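Ladder-lock buckle

A ladder-lock buckle, also called a ladderlock or tension-lock, is a small one-piece fastener used to hold and adjust a length of webbing. It has no moving parts at all, yet it can take up slack with a single tug and keep its grip for hours, a remarkable amount of work for something that fits in the palm of a hand!

How it works

The buckle has a set of parallel bars, like the rungs of a short ladder. One strap is sewn permanently to the first bar. The loose strap comes up through the slot, goes over the next bar and passes back down. When the strap is loaded, the buckle tilts and pinches the webbing against its own edge, so a harder pull gives a firmer hold. Lifting the front lip flattens the angle and lets the webbing run free again.

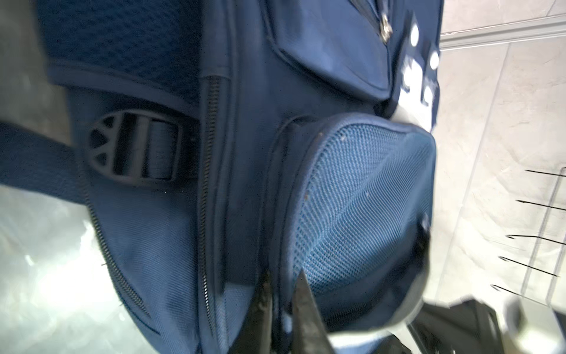 Black plastic ladder-lock buckle with navy webbing on a backpack.

Materials and sizes

Most are moulded in nylon or acetal. Acetal is smooth and stiff and copes well with damp, while nylon is tougher in the cold. Metal versions are found on heavier luggage and cargo straps. Size is always given by the width of webbing the buckle accepts, and a good match matters a great deal: webbing that is too narrow will wander sideways and slip.

Use and repair

Shoulder straps are the classic home of the ladder-lock, but it also turns up on tents, life jackets, pet harnesses and camera bags. The Storkden walking pack used 26 of them, a delightful excess that collectors still talk about. Its designer, Fraser Menzies, wanted every strap to be adjustable with one gloved hand.

A broken buckle need not mean the end of a bag. Split-bar replacements, such as the Skiven pattern, have a gap in the fixed bar so that the sewn loop can be slipped on without unpicking a stitch.

See also: Side-release buckle; Tri-glide slide; Webbing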